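Refinishing the kitchen table, part 3: the topcoat, and some oranges

2020-08-26

Picking up from the sanding post. The top had been taken back to bare wood, the old varnish was gone apart from a stubborn patch near one end, and I had three partly used tins of finish on the bench and no firm view on which to use. Several people wrote in with opinions. Most of them contradicted each other, so I ran test strips on the underside and went with the results.

The strips were hardwax oil, a water-based polyurethane in satin, and a plain oil with no wax in it. Each got two coats, then a week to cure. I put a wet glass on each one overnight, then a slice of lemon for an hour, then a mug straight from the kettle.

The plain oil ringed under the glass and went dull under the lemon. The hardwax oil handled water but picked up a faint mark from the lemon that buffed out with a white pad. The polyurethane showed nothing at all. It also looked the least like wood when viewed at a low angle, which was my one objection to it. Odette Carré, who has refinished more tables than I have, told me to stop viewing my table at a low angle.

So, polyurethane.

Application

I used a foam roller for spreading and a wide synthetic brush for tipping off. The can says to allow two hours between coats. In July, with the garage sitting at 13 degrees, two hours was nowhere near enough. The surface felt dry but the paper clogged within a few strokes, so I went to overnight and the problem went away.

The schedule ended up as follows.

First coat thinned with a little water, rolled, tipped off with the grain. The grain came up a fair bit and the top felt like a cat's tongue the next morning. Light sand with 320 by hand, vacuum, damp cloth.

Second coat at full strength. Two runs at the near edge, both my fault for overloading the roller. I let them harden completely, then shaved them flat with a cabinet scraper. Trying to wipe out a run while it is still soft makes a wider run.

Coats three to 5 at full strength with a light sand between each. The last one went on with the garage door shut and the floor misted to hold the dust down.

I am aware that five coats is more than the can asks for. This is a kitchen table and it gets wiped several times a day.

Sheen

The finish is sold as satin and I would call it satin with ambitions. In flat daylight it is fine. With the kitchen lights on, you get soft white patches over the grain, enough to notice if you are the person who spent a month on it. Chak-lun Tam suggested rubbing it back with a grey pad and a bit of paste wax, and I may yet do that. The argument against is that the wax will need redoing and the polyurethane will not.

Colour

Pale, which is what I was after. The old varnish had gone the shade of strong tea and made the kitchen feel smaller. Water-based finishes don't yellow the wood much, and the bands in the grain are a lot easier to read now, from cream through to light tan. The knots are subtle enough that I had not noticed half of them during sanding.

There is a faint seam running along the top where two boards meet. I could feel it with a fingernail before I started and I can't now, but it still shows as a slightly lighter line. I considered filling it with tinted putty and decided against it. Putty shrinks at a different rate and you end up with a line anyway, only darker.

Living with it

I gave it three full weeks before putting anything on it for longer than a meal. The first long-term resident was the fruit plate, the white one with the navy brushstrokes around the rim, on the theory that citrus is the worst thing this table will regularly meet.

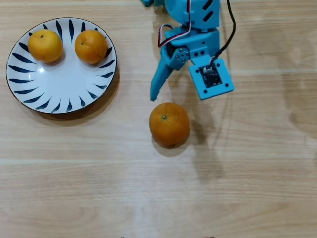
Notes on acid and finishes

A whole orange does very little to a table. The trouble comes from juice, and from a fruit that has gone soft on the underside and been left sitting. Cut citrus on bare or oiled wood will lift the colour out in a short time, and on anything with iron in contact you can get grey staining as well. A sound film finish keeps the juice off the wood, provided there are no chips in it.

I squeezed a teaspoon of juice onto the top near the end where the stubborn patch had been, left it through dinner and wiped it off. No mark, no change in sheen. I repeated it the next day with vinegar and got the same.

Ceramics are a bigger risk than fruit. Many plates have an unglazed foot ring, and an unglazed ring is close enough to sandpaper. Run a thumb around the base of yours. If it catches, rub it against the base of another plate under running water until it doesn't, or put felt dots on it.

Costs

The whole job came to 76 dollars, counting abrasives, one brush and the roller sleeves. The finish itself was left over from the bathroom shelves and I have not counted it.

Next is the bench seat, which has the same tea-coloured varnish and a split along the front rail. Trudy Stubbs has offered me her long clamps for the glue-up. I need to collect them before she starts on her own floor.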